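Progress report: storm damage repair and slope work, Toft Road and lower Hornent
Prepared for the grant manager
6 Jun 2024

Summary

Work on the slope above Toft Road is on schedule for the drainage portion and behind for the retaining wall. The road has one lane open in both directions under temporary signals. The wall is behind because the first round of soil borings showed softer ground at the north end than the original design assumed, and the footing had to be redrawn. We are not asking for more money in this report. We are asking for a change to the order of two budget lines, explained under Budget.

Drainage

The crew has laid 600 feet of perforated pipe along the uphill side of the road, from the Hornent culvert to the bend below the water tank. The trench has been backfilled with gravel and covered with fabric. The remaining section runs past two driveways and will be done in short pieces so that residents can get in and out each evening.

The culvert itself was cleared in the spring. Most of what came out was gravel and broken fence. The inlet grate was bent and has been replaced with a heavier one. We had a day of steady rain after the new grate went in and water stayed off the pavement. That was a moderate storm, well short of the one that caused the slide, and we don't want to claim too much from it.

Slope and retaining wall

Loose material has been removed from the face down to the bench. Netting is up on the south half. The north half can't be netted until the wall footing is poured, as the anchors for both share the same strip of ground.

The revised footing drawings went to the county on the last business day of May. Plan check comments came back with two items, both on rebar spacing. The engineer has answered them and we are waiting for the stamped set. If it arrives by the middle of June, the pour can happen before the end of the month. If it comes later than that, the concrete supplier's schedule pushes us into the following month.

Monitoring

Skoltent has placed survey markers across the slope and reads them weekly. Movement since the last report has been small at every marker except the one nearest the old oak, which has shifted downhill twice after rain. That area is inside the fenced zone and no one lives directly below it. Skoltent recommends reading that marker every other day until the wall is in, and we have agreed to the extra cost out of contingency.

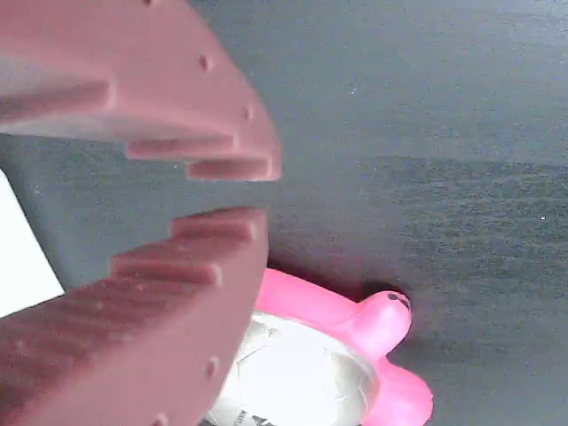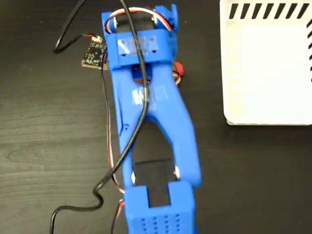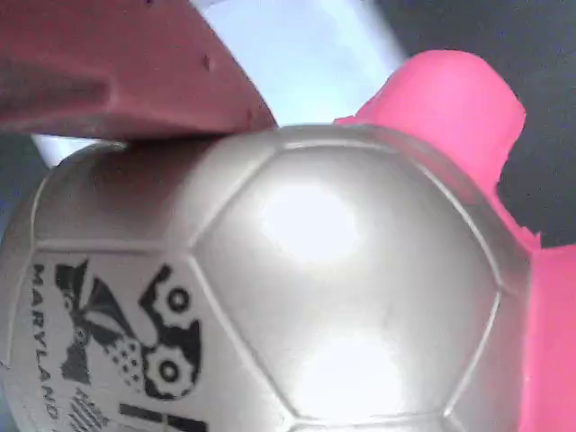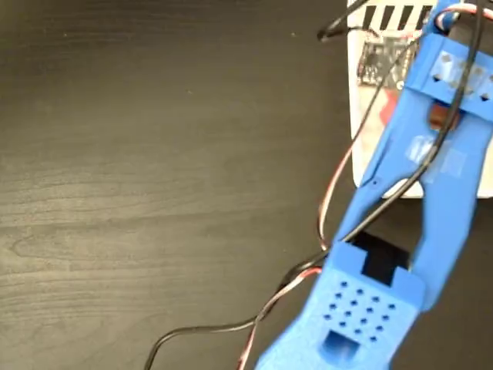 Residents and access

Two homes on the downhill side are still under restricted entry. The owners may go in during the day to collect belongings but may not stay overnight. Both have been told in writing what has to happen before the restriction is lifted: the footing poured, the wall backfilled, and one month of marker readings without significant change.

The temporary signals have drawn complaints, mainly about long waits in the morning. We shortened the cycle and moved the stop line on the east side back from the school bus stop. Complaints have dropped since then, though several people still write in about the dust. The contractor now waters the haul route twice a day.

Garbage pickup on the closed spur is handled from a shared collection point at the bottom of the hill. This will continue until the road is fully open.

Budget

Spending is within the approved total. Mivano, the drainage contractor, has billed for the pipe, gravel and culvert work, and those invoices have been paid except for the last, which is held for a missing delivery ticket. Traffic control is over its line because the signals have been up longer than planned. Erosion control is under, as some 900 square feet of matting in the first estimate fell inside the area now covered by netting.

We request approval to move the unspent erosion control funds to traffic control. We also request that the second wall payment be released on completion of the footing, as the steel has to be ordered ahead of the wall itself.

Next period

Finish the drainage line past the driveways.
Receive the stamped footing drawings and pour the footing.
Hang netting on the north half once the anchors are in.
Repair the guardrail at the bend.
Hold one evening meeting for residents at the Toft Road fire station, date to be set when the pour is scheduled.

Copies of the boring logs and marker readings are on file and can be sent on request.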